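How I look after a pair of yellow fingers

Hello again from me, Ginette Barbier. Last time I told you how a lift knows which floor it's on, and lots of you wrote in to ask what I do all day at Arel. Well, I look after grippers! A gripper is the part of a robot that does the holding. Some grippers sit on the end of a robot arm. Mine have a handle, so a person can carry one and pick things up with it, and a robot can learn from that later on.

You might think a gripper doesn't need much looking after. It opens, it shuts, end of story. But think about your bike. If you never pump the tyres or wipe the chain, it still goes for a while, and then one morning it's horrible to ride. A gripper gets grumpy in just the same way.

So, what do I do first? I look at it. I know that sounds lazy! I put it on a towel under my desk lamp and look at it from the back, then from the front, then from the sides, before I touch any of the screws. My friend Killian Tessier always wants to get the screwdriver out straight away, and he has lost more tiny screws than anyone I know. (One was in his sock.)

Then I wipe it. Fluff is the big enemy. If your gripper picks up clothes, and mine do that nearly all the time, little threads come off and creep into the gaps. I use a soft dry paintbrush for the corners, the kind you have in your paintbox, and a clean cloth for anything round and shiny. No spit, please – I know you were thinking it.

After the wiping come the screws. I give each one a gentle turn to see if it has worked loose. Gentle is the important word. Annick Leclerc taught me to hold the screwdriver with my fingertips, like a pencil, so that I can't squash the plastic by mistake. If a screw is happy where it is, I leave it alone.

Next I open and shut the fingers 50 times. It takes ages and I usually hum. I'm listening for clicks and feeling for sticky spots, and I'm watching that both fingers set off together and arrive together. If one of them drags, I go back to the paintbrush, and nine times out of ten there's a thread in there somewhere.

And then comes the bit I like best, which is trying it on real clothes. Clothes are much harder to hold than a box or an apple, you see. They flop! They fold up when you want them flat, and they slide out sideways. If a gripper can manage a floppy black top, I'm happy to put it back in its case.

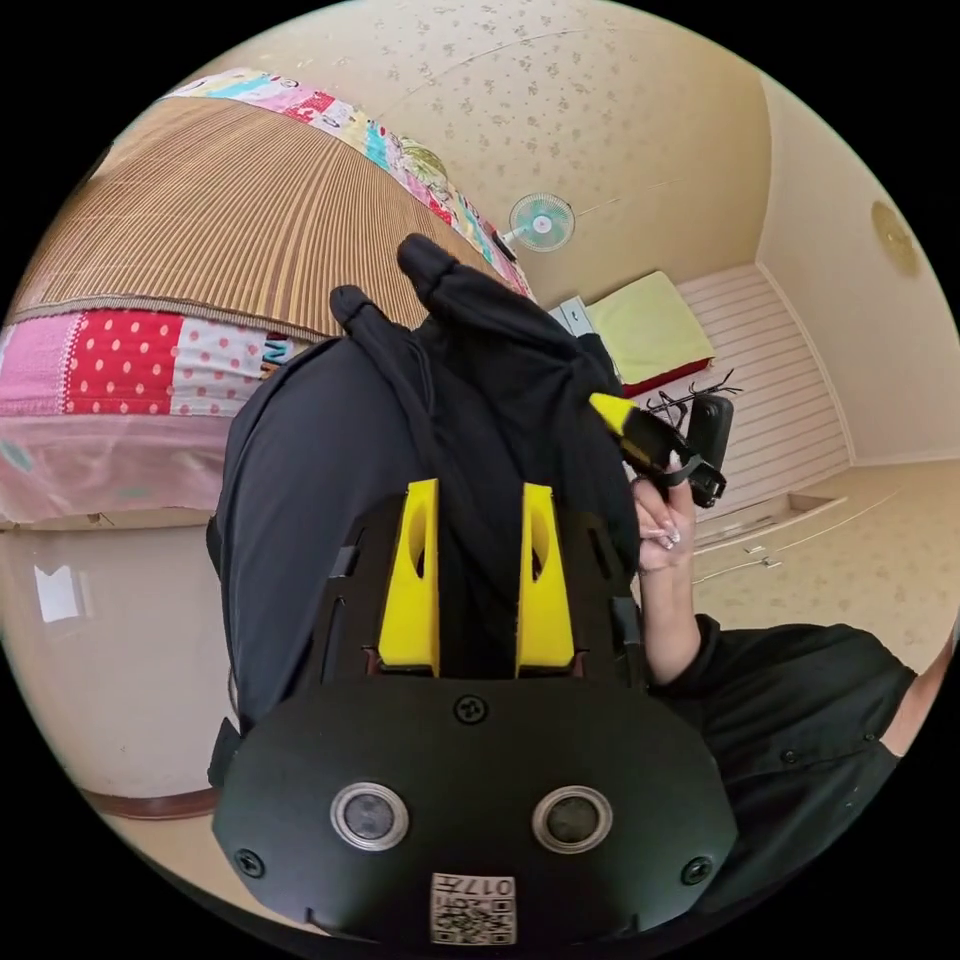
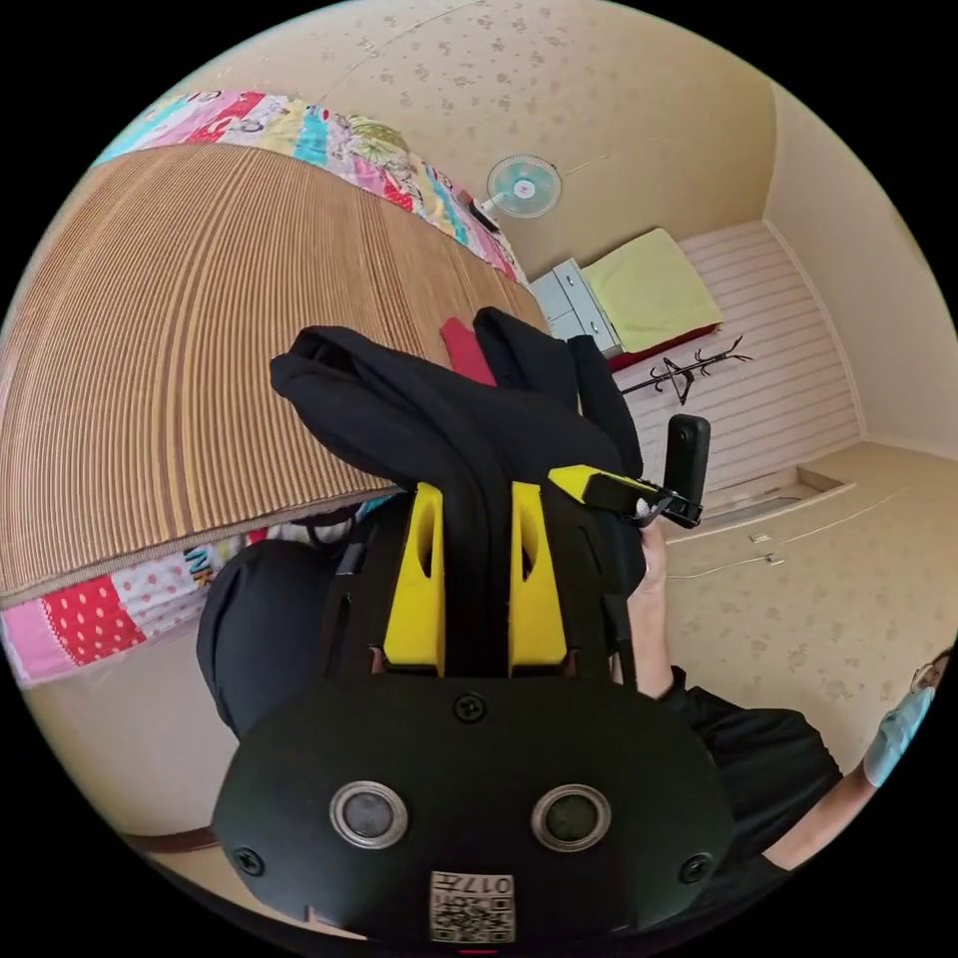

Yellow fingers, black cloth and a stripy mat on the bed, in all three. 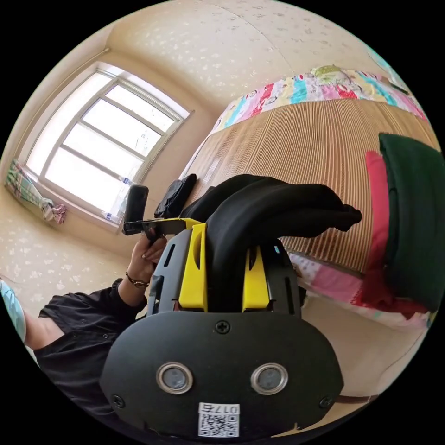 Why does a gripper sometimes drop things even when its fingers are shut?

Usually because the fingers aren't pressing evenly. Hold a tea towel between your two pointing fingers and ask somebody to tug it. Now tilt one finger so that only the tip touches, and ask them to tug again. It slips much more easily, doesn't it? A robot's fingers are the same. If one is a bit crooked, only a small part of it is doing any work, and the cloth slithers away. Dust can do it too, so I check for that first and only then start straightening things.

A few more of your questions now, as I've got a whole pile of them from Marcelle Courtois's class.

Do the fingers wear out? They do, yes. The bit that touches things gets smooth, like the bottom of old trainers, and smooth fingers are slippery fingers. I keep 18 spare ones in a biscuit tin. I swap both at once, even if only one looks worn, so that they match.

What's the black and white square sticker for? That's a label, a bit like the name tag in your school jumper. When there are lots of grippers on a shelf and they all look like twins, you need some way of telling which is which. I write the number in my notebook next to whatever I've done to that gripper. My notebook for Sulberg, where I worked before, had 31 pages about just one of them! It was always poorly.

Have you ever broken one? Um. Yes. I tightened a screw much too hard in my first December here and heard a crack. Jérémie Besnard showed me how to fit a new part, and he only laughed a little bit.

If you'd like to have a go at this yourselves, find some kitchen tongs and an old T-shirt, and try to fold the T-shirt without using your hands at all. Ask a grown-up for the tongs first. Count how many goes it takes you to get the sleeves in. My best is four, and the left sleeve was still sticking out.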